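I finally got to sit in on the grid upgrade meeting in Grencombe on Tuesday night, and I came home with a notebook full of scribbles and a much better idea of why our new battery project is running late. If you've been wondering when the Jusell storage site is going to start doing something, well, so have I!

The short version: it's built, it's been inspected, and it still can't plug in. The substation out on the Morgan road needs a bigger transformer first, and the one they ordered is stuck in a line behind everybody else's. Aarti Rana, the project manager at Coltetier, told us the wait has gone from 14 months to 34. You could hear the groan go through the room (some of it was mine).

Why does a battery need a transformer, you ask? I had to have this explained to me twice, so bear with me. The batteries at Jusell are meant to soak up extra solar power in the middle of the day and hand it back around dinnertime, when we all get home and turn on the oven. All that power has to pass through the substation going both ways, and the equipment there now was sized for a much smaller town. Push too much through it and the safety gear shuts things down — good for the equipment, bad for the schedule.

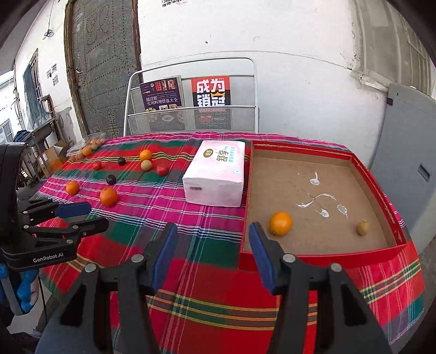

*Fruit on the plaid tablecloth.*

Once it's connected, the site is supposed to cover 1,347 homes through the evening peak. That's a good chunk of Grencombe, and it would mean buying a lot less power from outside the county at the hours when it costs the most. Rana wouldn't put a dollar figure on what that does to our bills, and I did ask. Her answer was that rates get reviewed after the site has a full summer behind it, so I wouldn't go planning a vacation on the savings just yet.

Rok Popescu, who farms right next to the site, wanted to know about noise from the cooling fans. Fair question! The plan has a sound wall along his side of the property, and Coltetier says it'll be up before the fans run at full speed. He asked for that in writing, and Rana said he'd have a letter by October. I'll check in with him then.

There was also a long back-and-forth about fire safety. Ikhsan Purba from the fire department said his crew has done its first round of training on battery fires and has a second round coming. He'd like another hydrant on the east side of the fence, and he'd like it before the power goes on. Coltetier agreed to price it out. I wrote down "agreed to price it out" word for word, as I've been to enough of these meetings to know it's a few steps short of "agreed to pay for it."

The part that perked me up was the backup plan. Fernanda Nogueira, the engineer on the utility side, says they may be able to bring 8 of the battery units online early using the transformer that's already there. They'd run at a lower level and only on mild days, but it would be a start, and the crew would get to learn the controls before the whole thing goes live. She needs a study done first to show the old equipment can take it. The study hasn't been ordered yet, so I wouldn't hold your breath, but it sounded like more than talk to me.

Afiq Wuisan asked what I thought was the best question of the night, which was whether rooftop solar customers are going to be stuck waiting too. Right now, yes, for anyone on the Morgan road line with a larger system. Smaller home systems can still get approved the normal way, and Nogueira said to call before you sign anything with an installer — the answer can change from one street to the next.
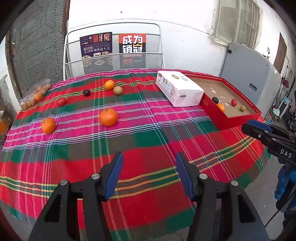

## What happens next

The early-start study goes up for a vote at the next meeting, 7 p.m. at the Grencombe library, upstairs room. Public comments come first this time, so get there early if you want to speak. You can also drop written comments at the front desk until closing time that same day.

I'll be there again with my notebook, and I'll post the vote as soon as I'm home.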